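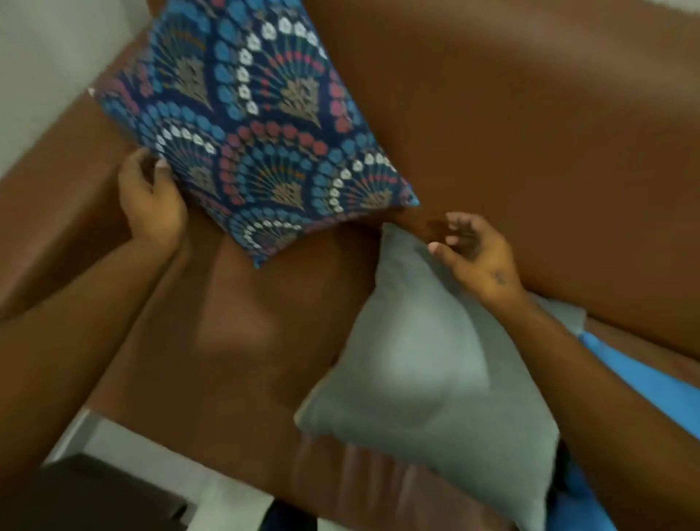
Renata Ibarra wrote back on the first draft of these notes that cushions are the last thing anyone does in a room and so should come last in the talk. I have left them at the start. The argument about order is dealt with under section 2.

NOTES FOR SPEAKING. Dressing a sofa: placement, fill and reset. Forty minutes plus questions. Slides are sparse, so most of what follows has to be said aloud.

1. Opening (3 minutes)

Say what the talk covers: loose cushions on a fixed-arm sofa in a furnished let. Beds, window seats and dining chairs are out of scope. Kasun Khan covers beds after the break.

Figures for context, from the Flenden changeover sheets. 214 furnished flats. 2,238 changeovers logged over the period. In 1,026 of those the checker wrote a remark against the sofa. Do not read these out twice. Let them sit on the slide.

Explain what counts as a remark. The checker has a free text box and most entries are short: "cushion flat", "cushion wrong end", "pattern upside down", "zip showing". Stains and tears go on a different sheet and are excluded.

Point to make: the majority of remarks concern position. Position costs no money to correct. It costs a return visit if it is missed.

2. Order of work (5 minutes)

Answer Renata's point. She is right that cushions go on last on the day. They should be decided first, when the room is specified, as the cushion size sets how much seat is left for a person.

Sequence on the day:

Remove all loose cushions and put them on a clean surface, off the floor.
Vacuum the seat crease and the join between arm and back.
Wipe or brush the upholstery according to type.
Smooth the seat cushion from the back crease towards the front edge.
Plump each loose cushion away from the sofa.
Place the corner cushion, then any others.
Stand back to the doorway and look once.

Pause on the last step. Most staff look from where they are standing, bent over the seat. The tenant looks from the door. A cushion that seems level from above can lean badly from four metres away.

3. The corner (8 minutes)

Refer back to the opening picture. Patterned cushion against the join of arm and back, lower corner on the seat. This is the position we call the corner set, and it is the default for all square cushions.

Reasons to give. The cushion has two surfaces behind it and so tends to slide less. It fills the part of the sofa where people put an elbow. It leaves the middle of the seat free.

Two versions:

Flat set. Bottom edge on the seat, cushion parallel to the backrest. Suits stripes and anything with lettering.

Point set. Cushion turned so that one corner points down to the seat. Suits small repeating patterns, and hides a slightly underfilled cushion better than the flat set does.

Staff should be told which version applies to which flat. At Brostlow we left it open for a season and had both versions in the same room, one at each end.

Smooth, leather-like coverings need extra care. A woven cushion cover on a slick backrest creeps downwards when somebody sits at the other end. Press the cushion well back into the join with the heel of the hand. Do not wedge it so hard that the cover twists, as the twist shows as a diagonal crease across the pattern.

If asked about grip mats or tape: we tried a rubber mesh under the lower edge at Nedby and took it out again. It marked two covers and collected crumbs.

4. Pattern direction (6 minutes)

Slide: fan pattern, drawn as a diagram with arrows.

A scalloped or fan pattern has a top and a bottom. The arches should open the same way on every cushion in the room. On a point set the rows run diagonally, and this is acceptable provided that the pair are mirrored, left arm to right arm.

Florals usually have a direction. Checks and dots usually do not. Plain velvet does, by pile, and gets forgotten. Stroke it and see which way it lies.

Zip to the bottom on a flat set. On a point set the zip goes on whichever lower side faces the backrest more closely. Jonalyn Quiambao disagrees and puts it on the arm side. Either is fine within one building. Write it on the room card.

Colour against brown upholstery: keep to one line. Dark navy holds its edge against mid brown, taupe on its own disappears. Someone will ask about mustard. The answer is that it is a matter for the designer.

5. Fill and plumping (6 minutes)

Show the sample inners if they have arrived. Pass them round in this order: polyester, feather, foam crumb.

Polyester inner, one size up from the cover. Plump by slapping the two opposite sides together, quarter turn, repeat. When it stays thin in the corners after this, replace the inner.

Feather inner. Shake from two corners, then the other two. Needs a rest before placing or it slumps to one side.

Foam crumb. We do not buy it. Mention it because older flats still have it. It cannot be plumped to an even surface.

The chop. Somebody always raises the karate chop in the top edge. Our position is no chop on patterned covers. It breaks the repeat and puts wear on the top seam. On plain feather cushions it is left to the supervisor.

Corners. Push the inner fully into each corner of the cover with two fingers before closing the zip. Check for fraying at the points while doing so. A frayed tip gets trimmed only if the seam beneath is sound. If the seam has opened, the cover goes to Mirta Daza for repair and a spare goes on.

6. How many (4 minutes)

Two on a two-seater. Three on a three-seater, with the odd one at the end furthest from the door. No more than that in a let, whatever the brochure photograph has.

Background for questions: the Mansilla show flat had 10 cushions on an L-shaped sofa. At the first viewing they were stacked on the floor by the window. Benjamín Herrera has the before and after plans if anyone wants them. Do not go into this unprompted, it runs long.

7. Room card (4 minutes)

Hold up the card. One side only, A5, kept inside the meter cupboard door.

Contents of the card:
Room and sofa type
Number of cushions and cover names
Flat set or point set
Zip side
Direction of pattern, with arrow
Spare cover location

A line drawing works better than a photograph on the card. Photographs were printed small and dark, and staff could not tell which way the pattern ran. The drawing takes ten minutes with a ruler.

Review the card each April with the inventory. Cards that have not been touched in two years are usually wrong, as the covers have been swapped between flats.

8. Demonstration (4 minutes)

Needs: one sofa or armchair, two square cushions, one with a directional pattern. The venue has confirmed an armchair only. If so, do the left corner and describe the right.

Set it badly first. Ask the back row what is wrong with it. Wait. Then reset using the sequence in section 2 from plumping onwards, without speaking, so that people can see how little time it takes.

Use both hands for the final adjustment. One hand low on the side of the cushion, the other steadying the opposite side. Lifting by the top point alone drags the inner down in the cover.

9. Questions

Likely ones, with short replies.

Throws: separate card, same cupboard. Fold in thirds lengthways, over the arm without the corner cushion.

Pets: washable covers, two spares per cushion in place of one.

Washing: cool, inside out, zip closed. Line dry. Iron fan and scallop prints on the reverse.

Who pays for replacement inners: refer to the contract, do not answer from the stage.

Hand over to Kasun. Leave the sample inners on the front table, he needs the feather one.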